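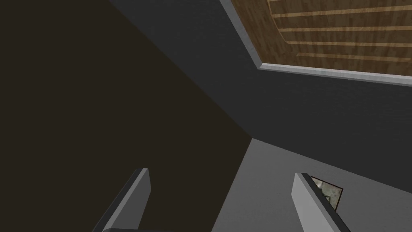

I'd been trying to pin down Leopold Oberholzer for an interview since May, and when he finally called me back it was to say he had thirty minutes before a batch of sourdough needed him, and could we do it now? So we did it now, me with a notebook on my knee and one shoe on, and him banging trays around on speakerphone. It ran a lot longer than thirty minutes. The bread, I'm told, was fine.

If you've spent any time in Bunenham you've probably eaten Leopold's bread without knowing it. He bakes for the two cafes on the main street, for the school lunch program, and for his own little shop, Thaler, which is named after his grandmother's side of the family. (I had always thought it was something to do with coins. He gets that a lot.) He is 62, he's been baking for 32 years, and he still talks about flour like somebody who just discovered it last week.

"I came to it late," he told me. "I was thirty. I was selling insurance and I was terrible at it, because people would tell me they couldn't afford the policy and I'd say, okay, then don't buy it!"

He started as a night helper in a bakery two towns over, mostly washing pans. The owner wouldn't let him touch dough for the first four months. I asked if that bothered him.

"It made me crazy. I'd go home and practice in my own kitchen, and my wife would wake up and there would be eleven awful loaves on the counter. We ate so much French toast that year. My kids still won't order it."

What I really wanted to talk about was rye, though, and he was happy to go there. Leopold's dark rye is the one that sells out by nine on Saturdays, a dense, slightly sour brick of a thing that I love with cold butter and way too much salt. He makes it with a starter he's been feeding since before the shop opened, and he won't tell anybody the exact schedule. He did tell me the water is warmer than you'd think, and that most home bakers give up on rye because they keep waiting for it to feel like wheat dough.

"It's never going to feel like that. It's mud. You're making mud, and you have to be all right with mud. People add flour, then they add more flour, and then they write to me and ask why it's dry."

I have added flour. I have added more flour. I did not say so on the phone.

About two years ago he took on Tolera Negash, who had been buying a loaf every morning and asking so many questions that Leopold says it was cheaper to hire him. Tolera grew up with injera at every meal and had been making it for friends out of his apartment, and the two of them got to talking about fermentation across the counter, holding up the line. Now he runs the early shift and has his own shelf in the shop.

I got Tolera on the phone later that same day, and he laughed when I told him the cheaper-to-hire story.

"That's his version. My version is that he had a cold, he couldn't smell the starter, and he asked me to come around the counter and smell it for him. I said it was hungry. He gave me an apron."

I asked what he'd changed at Thaler. He was modest about it, so I'll just say it: the teff loaf. It's mostly wheat with a good amount of teff flour folded in after an overnight soak, and it has this nutty, almost chocolatey thing going on that makes plain toast taste like you did something special to it. It took him a whole winter. The first versions fell apart when you sliced them — "like wet sand," he said — and Leopold wanted to drop it more than once.

"He'd taste it and say, the flavor is perfect, and it's not bread. Then the next week, the same thing. I was so mad at him. But he was right, it wasn't bread yet."

Leopold, for his part, says he now takes home the teff loaf more often than his own rye, and that I'm welcome to print that so long as I also print that the rye is better.

We talked some about money too, because I'm nosy and because I think people should know what goes into an eight-dollar loaf. Flour has gone up, butter has really gone up, and the big deck oven needed a new thermostat this spring. They raised prices once and Leopold put a handwritten note on the door about it. He says he braced himself for complaints and mostly got people telling him his handwriting was hard to read.

"One lady corrected my spelling. In pen! On my door!"

Did he ever think about getting bigger? A second shop, maybe something in the city?

"No. Well, yes, for a week. Somebody showed me a very nice space, and I went home and did the math, and then I looked at what time I'd have to get up. I already get up at three. There isn't much before three."

Tolera is more open to the idea. He'd like a small place someday where you can get coffee done properly, roasted in a pan and poured slowly, with bread on the side. He wasn't ready to say where or when. He did say he has a name picked out, and then refused to tell me what it is, which I thought was pretty mean after I'd been so nice about the teff loaf.

Before we hung up I asked each of them what a nervous beginner should bake first. Tolera said flatbread in a hot dry skillet, nothing but flour, water, salt and a spoonful of yogurt, and to make it on a night when you've got soup so it doesn't matter how it looks. Leopold thought about it for a long time. I could hear him scraping something.

"A plain white loaf in a tin," he said. "Make the same one every week until you're bored. Then call me about the mud."

Thaler is open Tuesday through Saturday, from seven until the shelves are bare. The teff loaf comes out a little after eight. If you want the rye, set an alarm, and please leave one for me.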